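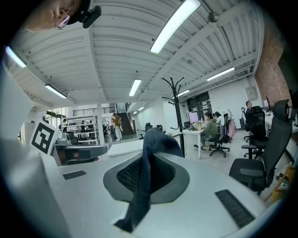

Vol. 2, p. 400

Minutes, workshop floor meeting, Jan 4, 2022
Present: X. Lekota (chair), A. Westerberg (notes), Induno bench people, Barnine office by phone. Apologies from Ulley.

Started late, phone wouldn't connect. Last minutes taken as read. One fix, item 3 should say "shelving" not "shelling".

1. Lights
Long discussion. Xolani wants the fluorescents swapped for LED before the summer. The fixture over the stairs is a pain to reach, needs the tall ladder or go at it from the mezzanine side. Agnes: don't lean over the railing, ask for a proper lift. Quote from Vītola is 600 for the lift and labor, tubes extra. Barnine thinks thats high. Get a second quote. Xolani to do, back by March.

2. Ceiling
Noise when it rains, phone calls impossible on the floor. Corrugated metal, not much to be done cheaply. Panels between the beams were suggested again. Fire people would have to OK it. Parked.

3. Shelving by the far wall
Everything ends up there. Agreed to clear it one shelf at a time, top first. Anything with no name on it by the end of the month goes to Ulley or out. Agnes makes labels. Nothing to be stacked in front of the stairs, not even for an hour. White unit stays where it is for now, Induno asked to move it nearer the column but then the walkway gets tight.

4. Denim
Offcuts to be kept, the bench still uses them for practice pieces. Want one bin, with a lid. Crumpled is fine, oily is not. Barnine can send up to 500 more pieces if we pay the freight. Decision: yes, but after the shelves are done. Question about washing them first, no answer, Agnes to ask Barnine.

5. Gray table
Wipe down at end of day, whoever is last. Small devices off the table overnight and into the drawer please. The board with the black and white square stays put, do not tape notes on it or move it to make room for lunch.

6. Chairs
Office chairs keep wandering to the back. Bring them back to the desks. Two need new casters, Xolani has the part number somwhere.

7. AOB
Key for the upstairs cupboard still missing. Coffee money is short again.

Next meeting, same time, upstairs if the heater is fixed.
A.W.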